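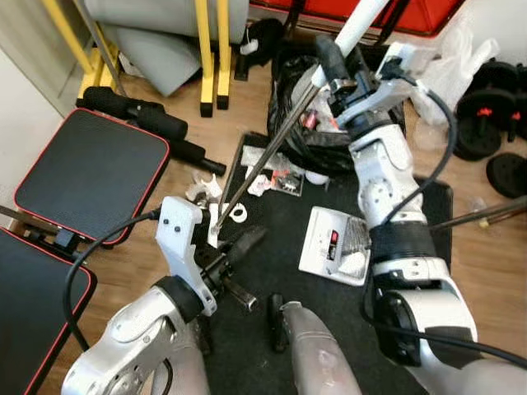 가는 금속 막대와 흰색 플라스틱 관이 만나는 부분

Lindqvist 연장봉 (품번 1663)
제조: Bratard
판매: Skolley 생활공구
최종 수정: 2020/10/15

높은 창, 천장 모서리, 장롱 위 먼지 청소에 쓰는 손잡이 연장봉입니다. 제조사 카탈로그에는 "한 번 사면 평생 쓰는 봉"이라고 적혀 있습니다. 저희는 그 문구를 상품명에서 뺐습니다. 평생 써 본 사람이 아직 있을 리 없으니까요.

기본 사양
최대 길이: 205cm
무게: 591g (헤드 제외)
봉: 금속
손잡이 관: 플라스틱, 흰색
단수: 3단
헤드: 별매

길이에 대하여
205cm는 마지막 단을 끝까지 뽑았을 때의 수치입니다. 끝까지 뽑으면 이음매가 겹치는 구간이 짧아져서 좌우로 흔들립니다. 유리를 닦을 때처럼 힘을 줘서 누르는 작업이라면 마지막 단은 한 뼘쯤 남겨 두고 쓰세요. 카탈로그의 "사다리가 필요 없습니다"라는 말도 그대로 믿지 않으시는 게 좋습니다. 일반 아파트 거실이라면 대체로 맞는 말이지만, 복층이나 계단실은 재 보고 주문하셔야 합니다. 줄자로 바닥에서 닦을 곳까지 재고, 거기서 본인 어깨높이를 빼 보세요. 남는 길이가 봉보다 길면 다른 제품을 찾으시는 편이 낫습니다.

무게에 대하여
591g이라고 하면 가볍게 들립니다. 손에 쥐고 서 있을 때는 정말 가볍습니다. 그런데 머리 위로 뻗어 들고 있으면 이야기가 달라집니다. 여기에 물 먹은 극세사 헤드까지 끼우면 천장 한 칸 닦고 팔을 내리게 됩니다. 제조사는 "인체공학 설계로 피로 감소"라고 하는데, 무엇과 비교해 얼마나 줄었는지 물었더니 답변이 카탈로그 복사본으로 왔습니다. 손잡이가 둥근 관이라는 점 말고는 특별한 부분을 찾지 못했습니다.

잠금 방식
돌려서 조이는 방식입니다. 오른쪽으로 돌리면 잠기고 왼쪽으로 돌리면 풀립니다. 이 방식의 오래된 약점은 걸레질을 하면서 손목을 비틀 때 저절로 풀린다는 점인데, Bratard에서는 신형 내부 부품으로 해결했다고 합니다. 저희 매장에서 구매 담당 Ezekiel Zamora가 구형과 번갈아 써 보았고, 차이가 있긴 하지만 "해결"이라고 부르기엔 이르다는 의견이었습니다. 한쪽 방향으로만 닦으면 풀리지 않습니다. 원을 그리며 닦는 버릇이 있는 분은 중간중간 다시 조여 주세요. 너무 세게 조이면 다음에 풀 때 고생합니다.

헤드 호환
Lindqvist 전용 헤드는 모두 맞습니다. Hindley 헤드도 "호환"이라고 표시되어 있는데, 끼워 보면 들어가기는 하지만 조금 헐겁습니다. 먼지떨이는 괜찮고 유리닦이용 고무날은 권하지 않습니다. 타사 헤드를 이미 갖고 계시면 주문 전에 연결 부위 안지름을 재서 문의란에 남겨 주세요. "다 맞나요?"라고만 적으시면 저희도 답을 드릴 수가 없습니다.

보관과 관리
물기를 닦고 단을 모두 접어 세워 두세요. 카탈로그에는 "녹 걱정 없음"이라고 되어 있지만 욕실 안에 늘 두는 것은 말리고 싶습니다. 세제가 이음매에 들어가면 굳어서 뻑뻑해집니다. 젖은 천으로 한 번, 마른 천으로 한 번이면 충분합니다. 윤활유는 뿌리지 마세요. 잠금이 미끄러집니다.

구매 후기 중에서
"창문 바깥쪽 닦으려고 샀는데 안쪽만 닦고 있습니다. 바깥은 무서워서 못 하겠어요. 봉 탓은 아닙니다." (Roscoe Nguyen-Tran)
"장롱 위 닦는 데는 좋음. 전등갓은 흔들려서 포기. 포장 상자가 쓸데없이 큼."

배송과 교환
11월 입고분부터 포장이 바뀐다고 들었습니다. 내용물은 같다고 하니 새 포장을 기다리실 이유는 없어 보입니다. 단순 변심 교환은 사용 전 제품에 한하며 왕복 배송비는 구매자 부담입니다. 잠금이 처음부터 헛도는 제품은 사용 여부와 상관없이 바꿔 드립니다. 봉을 지렛대로 쓰다가 휜 경우는 교환이 안 됩니다. 커튼 봉이나 빨래 건조용으로 쓰셔도 되느냐는 문의가 많은데, 하중 시험 자료를 받은 적이 없어서 된다고 말씀드릴 수 없습니다.

함께 보시는 상품
Lindqvist 극세사 헤드
Lindqvist 먼지떨이 헤드
Hindley 짧은 손잡이 유리닦이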